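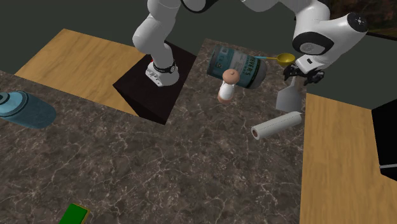

# Nilto launches Melow worktop sealer for marble and timber kitchens

**CLUVVILLE, May 28, 2018** – Nilto, the surface treatment manufacturer, has released Melow, a water-based sealer for use on natural stone and solid timber worktops. The product goes on sale to trade customers today through Dhillon, which will act as sole distributor. Retail packs will follow in July.

Kitchens that combine stone and wood have until now usually needed two separate treatments. Marble is normally sealed with a penetrating product that sits within the pores of the stone. Timber is normally oiled, and the oil has to be renewed several times a year near a sink or hob. Where the two materials meet, the installer has to mask one side while treating the other. Oil that crosses the joint can leave a dark line in pale marble, and this line is difficult to remove once it has cured.

Melow can be applied across the joint in one pass. The sealer is carried in water, and the active part is drawn into the surface as the water evaporates. It does not form a film. The colour and sheen of the worktop stay close to those of the untreated material, although some darkening should be expected on open-grained timber and on honed stone. Nilto advises installers to treat a test patch in every case.

"The joint is where we get the calls," said Yogesh Agarwal, technical manager at Nilto. "Fitters know how to seal marble and they know how to oil oak. The trouble starts in the last few millimetres, where the two products touch. We wanted one liquid that could be wiped over both and left alone."

## Application

The worktop must be clean, dry and free of wax, old oil or silicone. Timber should be sanded to a fine, even finish and the dust removed with a vacuum and a damp cloth. Polished marble needs no sanding.

1. Stir the sealer slowly. Do not shake the container.
2. Apply a thin, even coat with a lint-free cloth or a short-pile pad, working along the grain on timber.
3. Leave until the surface looks dull, then wipe off any excess.
4. Apply a second coat once the first is dry to the touch.
5. Keep the worktop free of water, food and heavy objects overnight.

End grain takes up more liquid than face grain, particularly around sink cut-outs, and may need a third coat. The underside of timber sections should be sealed before fitting wherever access allows.

Tools can be washed in warm water. Part-used containers should be closed tightly and stored above freezing. Product that has been frozen will separate and must be thrown away.

## Limits of use

Melow slows the uptake of water, cooking oil, tea and coffee, which gives the user time to wipe up a spill. It does not protect marble against acids. Lemon juice, vinegar and many limescale removers will etch polished marble whether or not it has been sealed, and etch marks have to be polished out by a stone specialist. The sealer also gives no protection against knife cuts or scorching, and trivets should be used on both materials.

The product is not suitable for laminate, solid surface or glazed tile. It should not be used on worktops already coated with varnish or hard lacquer unless the coating is first taken back to bare wood.

## Maintenance

Daily cleaning needs only a damp cloth and a mild, neutral soap. To check whether a new coat is due, place a few drops of water on the worktop and leave them for several minutes. If a dark patch remains after wiping, the area should be cleaned, allowed to dry and resealed. Worn areas can be treated on their own without stripping the rest of the worktop.

## Availability

Trade packs are supplied in 2-litre containers and can be ordered through any of the over 199 merchants served by Dhillon. Data sheets and application guides are included with each delivery and may be requested separately from the Nilto technical desk.

Installers who wish to attend a half-day product session at the Cluvville training centre should apply through their usual Dhillon branch. Places are allotted in order of request, and attendees should bring an offcut of each material they plan to treat.

## About Nilto

Nilto makes sealers, cleaners and repair compounds for stone, timber and concrete surfaces. Its laboratory and filling plant are both in Cluvville.

**Press contact:** Nilto press office, Cluvville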